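**Cable into box by teleop – keep the slow demos or bin them?**

**dardo_z**
We're recording demos of picking a coiled cable out of a full box and laying it in an empty one next to it. Leader arm, one operator. I have 40 episodes and 17 of them are slow, because Vinh stops over the box and thinks before opening the fingers. Do I keep those? Setup:

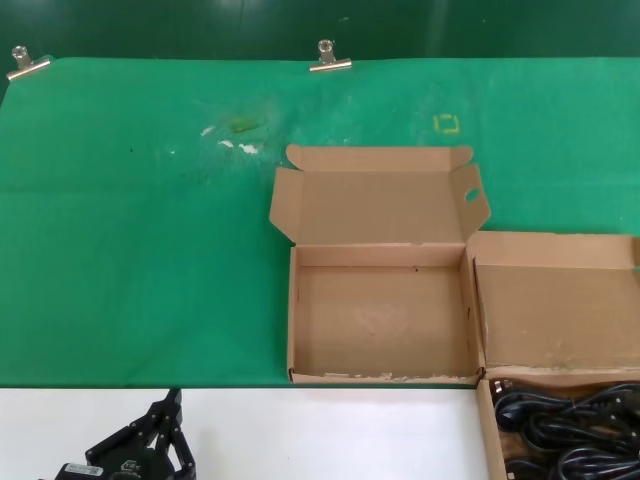
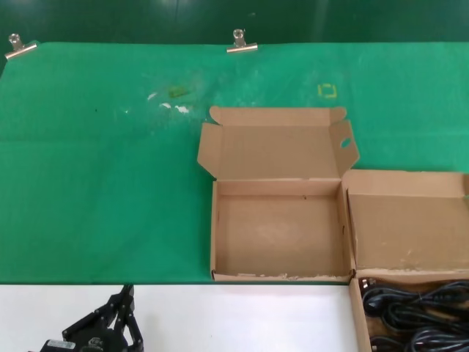
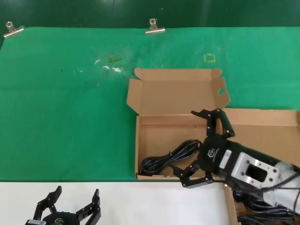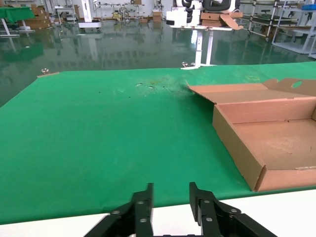

Policy is trained on everything so far and it hesitates at the same spot he does. I'd like to fix that before we record more.

**wevley**
Bin them. It copies the pauses. We lost most of May to that.

**hung_dong**
Disagree. Trim the idle steps and keep the rest. The approach is still good data and 40 is a tiny set for anything that bends. I'd want 1000.

**wevley**
1000 of one cable and two boxes? Only if you move the boxes. Otherwise you're teaching it one arm path.

**dardo_z**
Boxes have stayed put so far. I can shift the empty one between episodes.

**vinh_m**
Operator here. I stop because I can't judge depth from the head view. The wrist view helps, but only if I remember to look at it.

**hung_dong**
Then put the wrist view on the bigger monitor. And try guiding the arm by hand for a few – you feel the box wall that way.

**wevley**
Hand guiding puts your arms in the head camera. I wouldn't mix the two.

**dardo_z**
Fair. I'll trim the 17, swap the monitors and do 2 more sessions with the box moved. Will post success rates for both versions.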